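Tolta Household Oddments
Data card and README, version 4

Maintainer: Morena Caputo
Last revised: February 11, 2022

Summary

Tolta is a catalogue of small household things of the sort that collect in drawers, bathroom cabinets and recycling boxes. It was put together at Kirnton as a reference set for sorting and naming work. The catalogue has 600 records covering 39 object types. Each record gives a type, a main colour, a condition code and a short free-text note. A small number of records are linked to pictures of mixed bins.

Contents of the release

objects.csv – one row per object
types.csv – the type list, with preferred names and accepted variants
bins.csv – one row per mixed bin, with the types placed in it
notes.txt – corrections carried over from version 3

Field definitions

type: taken from types.csv. Use the preferred name where there is one. "Drinks can" is preferred to "tin" and "beverage can".

colour: the main colour of the outside. Printed lettering is ignored. If two colours cover similar areas, both are given with a slash between them.

condition: sound, marked, crushed or broken. Cans and cartons are often crushed and are kept in the set as they are.

note: free text, up to one line. Some notes are in an older house style and have not been rewritten.

Mixed bins

There are 34 mixed bins in bins.csv. Each one holds objects of unlike shape and surface, placed without dividers and left to lie as they fall. Items may touch, lean on the walls or partly cover one another. The bins are reused and their floors and walls are scratched. Scratches and specks are not recorded as objects.

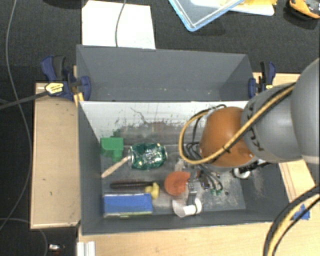

Mixed bin with hairbrush, crumpled green can, yellow rubber duck and blue box.

Objects which cannot be named with confidence are typed by shape and colour only, e.g. "block, green" or "rounded item, orange-red". Please do not replace these with a guess. The same applies to sticks and handles – if the other end is hidden, the entry stays as "stick or handle". Cups, tubs and similar items lying on their sides are typed as "cup-like container" unless the rim and base can both be seen.

Hairbrushes are recorded by the colour of the bristles as well as the body, with the bristle colour in the note field. Rubber ducks are one type regardless of size.

Known problems

Records from the Rotedholm batch use "box" for both cartons and rigid boxes. These have been left alone pending a check against the objects themselves.

Crushed cans were entered twice in version 3, once as cans and once as scrap. The scrap rows have been removed.

The colour field is unreliable for translucent plastics. Some are entered as white, some as clear.

Naming follows British household usage and some variants will be missing from types.csv.

Corrections

Send corrections to the maintainer with the row number and the field concerned. Changes to the type list are agreed with the Mathebula group before release, as their index uses the same names. Corrections received after the end of February will go into version 5.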